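Home Guides Set-up Recording Troubleshooting Contact

Section 2: Recording your first set of examples

Okay, the arm is bolted down, the software opens without complaining, and you've done the calibration in Section 1. Now for the part I like best! You're going to show the robot a job over and over until there's enough material for the Drodano trainer to chew on. I'll use our pouring task from Jiltholm all the way through (filling a mug from a dispenser with a tap), but the steps are the same for folding towels or stacking cups.

Before you start

You need the arm, the leader handle, a clear table and an hour when you won't be interrupted. Put the power strip on the floor well off to one side if your task has water in it. I keep a towel over my shoulder the whole time and look ridiculous.

CAUTION: Keep the stop button where your free hand can reach it. Don't put your fingers between the gripper fingers while the leader handle is live, even to nudge something "just a little."

Steps

1. Open Drodano and choose New Task. Type a short plain sentence for the task name. Ours is "fill the mug from the dispenser." The trainer reads this sentence, so please don't call it test_final_b like I did in November.

2. Set episode length to 35 seconds. If you finish early, press Stop and the rest gets trimmed.

3. Place your objects. Leave enough room beside the tap for the gripper to come in from the side, with the jaws open wider than the mug.

4. Check the head camera view. You want the tap, the mug and both gripper fingers in it at the moment of pouring. If the arm hides the mug, move the dispenser before you try moving the camera, or you'll be back in Section 1 doing calibration again.

5. Press Record, wait for the beep, then move. Go at the speed you'd like the robot to go. Most of us slow way down the first few times, and the robot learns that too – ours spent a week creeping toward the tap like it was sneaking up on a cat. 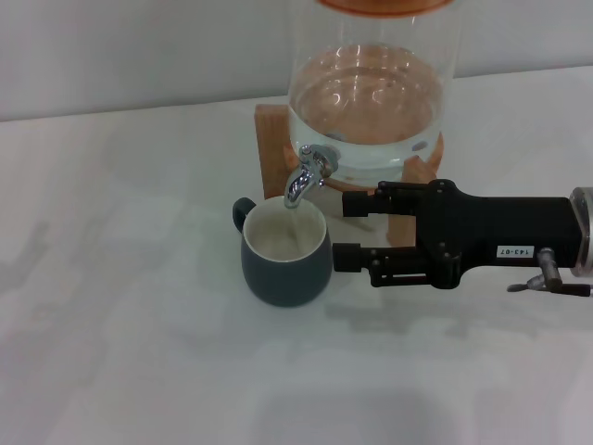

6. Close the tap, bring the arm back to its rest position and press Stop. The rest position matters more than you'd think. Every episode should begin and end there.

7. Mark the episode Good, Bad or Unsure. Do it right away while you still remember what went on. Spilling a few drops is still Good in our book. Knocking the mug over is Bad, but keep it, don't delete it (Zarnitz export can use the bad ones for its failure detector).

8. Empty the mug, put it back somewhere slightly different, and go again.

NOTE: "Slightly different" means a hand's width or so. Turn the handle another way now and then, and swap in a different mug when you get bored. Nadja Schwaiger changes the lamp position too, and her sets train noticeably better than mine. I've started copying her.

How many do you need?

For one task on one table, plan on 300 Good episodes. We got a usable pour out of that. If you want it to cope with other mugs and other tables, aim for 1000 and split the work between people. Bjartur Bundgaard and I have very different ways of approaching a tap, and mixing our episodes was fine as long as we both used the same rest position.

Take breaks! My tired episodes are easy to spot on playback: jerky, with a long pause in the middle where I was thinking about lunch.

Water and glass, a few extra words

Fill the dispenser partway only. A full one is heavy and you'll be topping it up anyway. Reflections in glass and water shift around a lot as the level drops, so record at high, middle and low levels or the trained policy may get confused once the jar is nearly empty.

CAUTION: If water gets on the gripper, press the stop button, switch off at the wall and dry it fully before you carry on. Check the finger joints as well as the pads.

Saving your work

Press Save Set every 35 episodes or so help you if the laptop goes to sleep. Copy the folder to the Thambiah drive at the end of the session and open one episode from the copy to make sure it plays. If the video and the arm trace are out of step, see "Clock drift" in Section 4 before recording any more.

Next up is Section 3, Cleaning and trimming episodes. Unnur Ragnarsson wrote that one, and it's a lot tidier than mine.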